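Search this site
Search Clear

Participants wanted - household chores and machines, can they do it yet?

Posted 2020-02-27 by the Batness trials desk

Quick version. We need people who clean. Homes, motels, shops, wherever. Paid sessions in Irkville through March. You do an ordinary chore, a machine has a go at the same chore, you tell us how bad it was. Long version follows, please read it before you email because we keep getting the same three questions.

What we're trying to find out

Whether a machine can do a household or shop-floor chore yet. A whole chore, start to end, in a room it didn't grow up in. Not a demo. Everyone's seen the demos - arm picks up a cup, arm puts down a cup, music plays. We want to know if it can do the bathroom. Or restock a shelf with the awkward packets. Or get a fitted sheet on, which I can barely do myself.

Our honest view going in: mostly no. Vacuums that drive themselves are fine on a flat floor till they meet a sock. Dishwashers are very good and have been for decades, nobody calls them robots. In between there's a big gap and it's full of jobs people do with two hands and a bad back. We'd like to measure the gap properly, with people who know the work.

Who we want

Anyone who cleans for a living or used to. Shop staff who do the close - mopping, facing up, bins, back room. Carers who do light housework on a visit. Parents at home, yes that counts. Retired is fine. You don't need to know anything about computers and it's probaby better if you don't care about them much.

18 or over. Able to do a normal stint of light housework. If you've got a sore shoulder or knee tell us and we'll put you on the watching and scoring side, same pay.

English needed for the scoring sheets, but they're short. We can read them out.

Who we can't take this round: staff of Batness or Sokberg, or anybody living with them. Sorry. Sokberg builds the arm we're testing so it'd look rotten.

What you'd do

A session is half a day. Morning or afternoon, you pick when you book. First you get shown the rooms - kitchen, bathroom, laundry nook, and a mock shop aisle with a counter. Then you do one chore your own way, no hurry, while talking through it. Out loud. People feel silly for a bit then forget.

Tea break. Proper one.

Then the machine does the same chore and you score it. Scoring is simple: would you accept this from a new starter on their first shift. Yes, no, or yes after I fixed it. Then where it went wrong, in your words. Swearing is ok, we just type dots.

Some of you will also get a turn steering it by hand with the controllers. Optional. It's harder than it looks, most of us were hopeless the first week. Wiping isn't too bad. Anything with a lid or a bag or a cloth, good luck.

Chores on the list this round

Wiping down a kitchen bench with stuff on it, meaning you move the stuff.
Loading a dishwasher from a full sink.
Folding towels, tea towels, a fitted sheet.
Sorting a mixed bin. Gloves supplied.
Facing up a shop shelf and pulling the out of dates.
Mopping behind a counter.
The toilet. Bowl, seat, lid, the floor around it.

About that last one, as it's what everybody asks. Yes, we're doing toilets. It's the chore people say they'd hand over first and it's a stinker for a machine. The surfaces are curved and shiny, and shiny glaze bothers cameras. Seat has two faces and little rubber bumpers that want going round. Brush has to go in under a rim you can't see from standing height, then back in the holder without dripping over the floor. A person does most of that by feel.
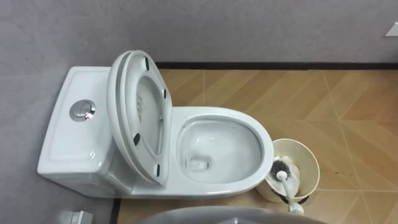 Beaudoin, who scored for us in the last round, reckons the brush is the easy bit and we're fussing over the wrong thing. Any fool can swish a brush, is the view. The trouble is the order. Floor last, seat before floor, and never the same cloth going from one to the next, and what worries Beaudoin is a machine that does every step nicely and carries the muck round the whole room with it. There was also a fair point that a cleaner knows when to stop, or when to go back for something stronger, and nobody has asked the machine that question yet.

So we've added it to the sheet. Question 5, cloths and order. If you've got your own rules on this, we want them, even if your boss does it different.

Pay and the practical stuff

$70 a session, paid by bank transfer the week after. Bus fare or parking on top, keep the ticket. Paid in full if the machine breaks down, and it does break down. You can do up to five sessions, different chore each time.

Lunch for the morning lot, sandwiches and fruit. Tell us about allergies when you book. Cleaning products are ordinary supermarket ones, no bleach. If fragrance bothers you say so and we'll use the plain stuff for your session.

Flat enclosed shoes please. Sleeves you can roll up. No dangly necklaces or lanyards near the arm.

Safety - there's a line on the floor while the arm's moving, you stay behind it, and one of us has a hand on the stop button the whole time. You get a stop button too. Use it whenever, no need to explain.

Recording. We film hands, tools and surfaces, and we record the talking. Faces get blurred before anything leaves the building. Voices are typed up then the audio is deleted. Consent form is two pages, we send it ahead, and you can pull out on the day or any time up to the end of March and still get paid for what you did.

Will this put cleaners out of work?

Fair question and we get it every time. We don't know. From what we've seen so far you'd need a person standing beside it to finish the job, and that person may as well have done it. It could change though, and if it does we'd want people who do the work to have had a say in what counts as clean. Results get written up in plain words and every participant gets a copy, good or bad. Sokberg doesn't get to edit it. That's in the agreement.

We've got some 2,000 scored attempts on file and want 3,000 by the time this round shuts. Hence the rush.

How to apply

Email the trials desk with "chores" in the subject line. Tell us:

- what kind of cleaning or shop work you do or did, and for how long
- which chores off the list you'd like, and any you won't touch
- mornings or afternoons
- anything about access, we're ground floor, ramp at the side door

No resume. A few lines is plenty. We reply to everyone but it can take a few days, there's not many of us. If you don't have email drop a note in at the front counter in Irkville with a phone number and we'll ring you.

Bring a mate if you like but they need to book too, seperate form.

Places go in the order people write in, with a few held back for shop staff becuase we're short on those. If you missed out last time mention it and you'll go up the list.

Contact: Batness trials desk, Irkville | © 2020 Batness | Back to top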